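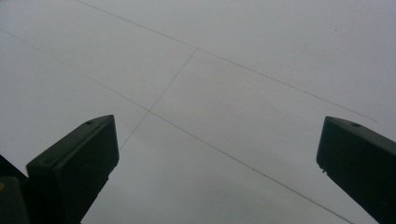

The Big Gray Top: Before Anything Lands on It

Posted in: Home & Workroom, Galleries
16 May 2023 | by Areeba Durrani

Hello again! The worktable is in at last, while the rest of the room is still full of boxes.

Pale gray, smooth, and not a single thing sitting on it. The fabric and the tape and the coffee mugs have yet to move in. Up close you get those thin dark lines running across at a slant, with one cutting over the others. I like them! They give my eye something to rest on.

I went back and forth on color for ages. Olga Bermúdez lobbied hard for white, but white glares at me under the lamp in the evenings and I end up squinting at my own stitches. Gray is kinder, and chalk still shows up on it if you press a little.

The plan is cutting on one side and the sewing machine on the other, with the Brorby drawers underneath for thread and zippers. I have more than 50 spools and they currently live in a cookie tin, so that can't come soon enough. The shelves go up in September if Casimiro Herrero lends me his drill again, and I'll add pictures then.

Questions about the room? Leave them on the contact page.

© Areeba Durrani | Contact | Back to top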